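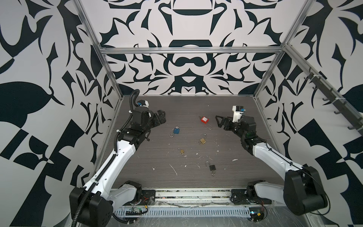 I have fallen head over heels for padlocks, and I'm not even a little bit sorry. It started in August with a cookie tin at the swap table behind Adano, the hardware store in Turnon where I go for one box of screws and come home with a bag of things I had to be talked into (by myself, mostly). The tin was full of old locks and loose keys, and the man at the table said I could have the lot if I promised not to bring it back. Deal!

I had no plan at all. I just liked the weight of them. Pick up a brass padlock sometime when you're not in a hurry to open a shed and feel how much metal is packed into something that small. Then open it, close it, open it again. That click! I sat there for 20 minutes doing nothing else and let my coffee go cold.

Anyway, the tin has been sorted, a few more locks have joined the family, and I have favorites. The red one is the show-off. It has a long silver shackle, the kind you'd want for getting around a fat chain or a gate post, and there's a small white label on the body that I keep meaning to peel off and keep leaving on. The black one looks terrific with its shackle popped open, all that shiny silver coming up out of the dark body. And then brass, which will always be my soft spot. I have a bigger one and a little one and I can't choose between them, so please don't ask.

Keys were the part I expected to hate. A tin of loose keys is a puzzle with no picture on the box, and half of mine didn't belong to anything I owned. I wrote to Nigel Tapley, who has been fixing locks longer than I've been losing keys, and he wrote back a whole page. The part I've stuck to the wall goes like this: "Try the key flat side up, then flat side down, and don't lean on it. If it wants to go in, it will. If it doesn't, put it in the other pile and have a sandwich."

So I did it his way, one lock at a time, key in one spot and lock in the other, and only one pair in play at once. It is so much slower than dumping everything out and jabbing, and so much better.
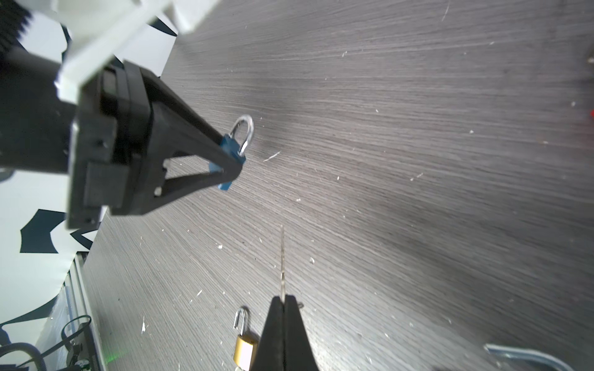 The blue one is the lock I'd hand to anyone who wants to try this. The body is a plain little rectangle, easy to get a grip on from the sides, and the key is a small silver thing that's easy to lose, so now it goes straight back in the lock when I'm done. I do the same with any lock that has a match. My other rule is that everything gets stored open. A closed padlock with a missing key is a paperweight, and I already own 2 of those from the tin.

A few people asked about cleaning after my last post. I keep it very light. An old toothbrush, a soft rag, and a puff of graphite in the keyway if the key feels gritty. Nigel is firm about not using cooking oil (I hadn't confessed to anything, he just knew). I don't polish the brass. I tried it on one corner of a lock from the tin and it came up bright as a new penny, and I missed the old color right away.

Work on a dark surface if you've got one, by the way! Brass and silver jump right out at you against dark wood grain, and a tiny key has a much harder time hiding. I used to do all of this on a pale kitchen counter and spent half my life patting around for things.

Next up is storage, and I'm ridiculously excited about it. A padlock is already a hook when you think about it, so I want mine hanging by the shackle, open, in a row — brass together, colors together, the red one on the end where it can be admired.

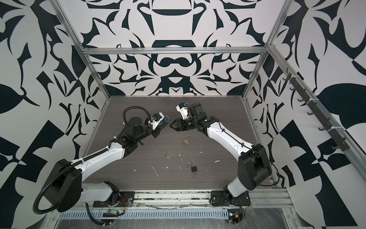
Small padlocks on the dark wood grain, and the gray hook rail with its white cable ties, nothing hung on it.

I wanted a rail with small curved hooks so a thin shackle would sit nicely, and cable ties mean I can shift it without a drill. The heavy brass may need a spot of its own. I'll report back!

If you have a tin like mine sitting in the garage, go get it. And if anybody near Turnon has a spare key for an old brass lock with a sticky keyway, leave me a comment, I'll come to you.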